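The Choir That Sings Without a Hymn Book

Despina Nedelcu does not like when people call her choir "the atheist choir". She says it is a group of people who sing in parts and who do not want to sing to God, and that the second half of this sentence takes much less of their time than the first. Still, the name has stayed with them in Tulthorpe, and when their second recording, Dundotetti, came out in December, the local radio used it three times in one short interview.

The title is not a word in any language. It comes from the warm-up which the choir sings at the start of each rehearsal, a row of syllables that Nedelcu learned from her own teacher as a girl: dun, do, te, tti, up the scale and down again. The basses used to make jokes about it. Then Iulian Mihăilă, who plays the piano for the choir and writes most of its music, went home and made a piece of four minutes out of only these syllables. It opens the recording, and it is the best thing on it.

I should say from where I come to this. I grew up in a religious house, I sang in a church until I was nineteen, and when I stopped believing I also stopped singing. I did not plan it so. There was simply no place to go with an alto voice and no faith, except to the big concert choirs, where one must read very well and where half of the repertoire is Masses anyway. Many people in Nedelcu's choir have told me a similar story. One tenor did not sing a note for 14 years, not even in the car.

The choir began with nine people and a borrowed keyboard. For the first winter they had no music which was written for them, so they took old songs that have no religion inside: sea songs, rounds, a few love songs, two songs about the harvest. Nedelcu was strict in the choice. A member brought a beautiful carol and proposed to change the words, and she refused. "If you take out the baby, there is a hole in the middle in the shape of a baby," she told them. "Everybody hears it." I have thought about this sentence often, because most of the secular songs I knew before had exactly such a hole.

Mihăilă joined in the second year. He is a quiet man who repairs accordions for his living and who studied composition without finishing. His first piece for the group was Pesden, named after the village where his grandmother is buried. The words are only the things that he saw when he walked from the bus to the cemetery: a closed shop, plum trees, a dog asleep in the road, a man painting a gate. At the end the sopranos hold one note and the other voices stop one after another. It has no comfort in the usual sense, and yet two families have already asked to have it at a funeral.

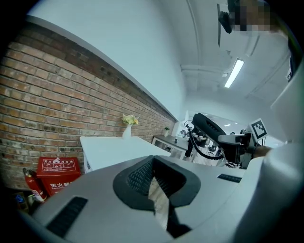
MUSIC AND RECORDINGS

Dundotetti has eleven pieces, seven by Mihăilă and four arrangements of older songs. It was recorded over two weekends, and Nedelcu insisted that the voices be taken all together and not one section after another. One can hear this. In the slower pieces the breathing is part of the sound, and in the harvest song somebody comes in early and is forgiven by the others in the next bar. The mistake stayed because the rest of that take was so alive.

The most ambitious piece is Dixit. Anyone who has sung in a church will know the word, because so many composers have set the psalm that begins with it. In Latin it means "he said", and Mihăilă has kept this one word and thrown away the rest. His text asks who said it, and to whom, and who wrote it down afterwards. The men sing "dixit" again and again on a low fifth, like an official who reads from a paper, while the women ask their questions above them in plain English. By the last page the men have begun to ask as well.

When it was performed for the first time, a few listeners walked out. Mihăilă was unhappy for days. He had not wanted to mock anybody, and he still goes to hear evensong when he is in a cathedral city, for the music and for the silence after it. Nedelcu was less troubled. She pointed out to him that one of those who left had come back in the interval and bought a ticket for the spring concert.

I have some complaints. The recording is too careful with the piano, which sounds as if it stands in the next room. The second arrangement, a sea song, goes on for two verses too long. And there is a short humorous number about a man who prays for a parking space, which will make a friendly audience laugh in a hall but which I already skip at home. The secular movement has enough jokes of this kind. What it lacks is music that can stand next to the old music without looking at it from the side of the eye.

This question, what to do about the old music, divides the choir itself. Some of the members would like to sing Bach and Byrd, simply as great music, and they say that one does not need to believe in Zeus to enjoy a Greek temple. Others left their churches with much pain and do not want those words in their mouths again. Nedelcu has decided, for now, that the choir will not sing sacred texts, but every summer she holds one open evening where those who wish can meet and sing whatever they miss. Last year they did a Tallis motet, very badly and with great pleasure. I was among the altos.

The choir has 40 members today and a waiting list for sopranos. There is no audition. New people stand beside an experienced singer for a term, and the parts can be learned by ear from practice tracks which Mihăilă plays and sings himself, all four voices, in a light baritone that becomes quite desperate in the soprano line. The first concert had an audience of 177, and Nedelcu knows the number because she had printed programmes for half of them.

Of Dundotetti the choir ordered 1,000 copies on disc, against the advice of everyone under thirty. Mihăilă wanted a booklet with all the words, printed large enough for older eyes, and he got it. The pieces can also be had as sheet music, and choirs that are too poor to pay may write to him and say so. Three groups have done this so far, one of them a school.

They are now working on something for the shortest day of the year, a long piece without a story, for voices and two accordions. Nedelcu let me hear the opening at a rehearsal. The altos have the tune for once, and it lies low, in the part of the voice where one speaks. I went home on the late bus and sang it to myself, and I had the third bar wrong, as I learned the week after.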